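In Praise of the Tablecloth

My aunt kept a cloth on her table every day of the year, and when she changed it, which she did on no schedule any of us ever worked out, the whole apartment seemed to have had a good night's sleep. I thought of it as an old person's habit. Then I moved into my own place on Korkell Street with a table that had a burn mark the size of a saucer, and I bought a cloth to hide the burn, and I have been a tablecloth person ever since.

I know the case against them. Santino Montecinos, who has eaten at my table more often than anyone I'm not related to, says a cloth is one more thing to wash, and that good wood ought to be seen. He has good wood! He bought his table from Tranwood and he rubs oil into it every November, and I would never tell him to cover it. But most of us don't own that table. Most of us own the one that came with the apartment, or the one a cousin was getting rid of, and for the price of a decent lunch you can give it a whole new face.

People also tell me a cloth makes a table too fancy to use - that you end up tiptoeing around it. I've found the opposite. Under a cloth, I stop fretting about rings and scratches, and the table goes back to being the place where things get put down. The mail goes there, and the keys, and the sewing I swear I'll finish. My friend Tươi Vi does her taxes on a cloth covered in lemons and claims it takes the sting out.

I'd only ask that you buy one you like looking at and let it be a little big. Mine cost 13 dollars at a closing sale and hangs too low on one side, and I wouldn't trim it for anything.

As for patterns, go busier than you think you should. Plain white is lovely in a restaurant, where somebody else does the laundry, but at home you want something with enough going on that it keeps its cheer when the table fills up. A pale beige and pink check with a wide tan band across it, a bit of script and a white flower, can have a mint-green umbrella lying across it and a black lamp standing at the far edge and still look like a table somebody cares for. I'd sit down at it happily, and I'd probably leave my umbrella there too.
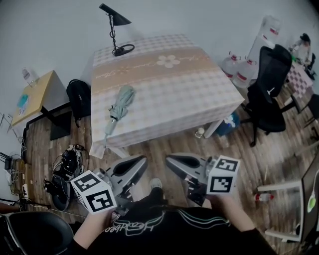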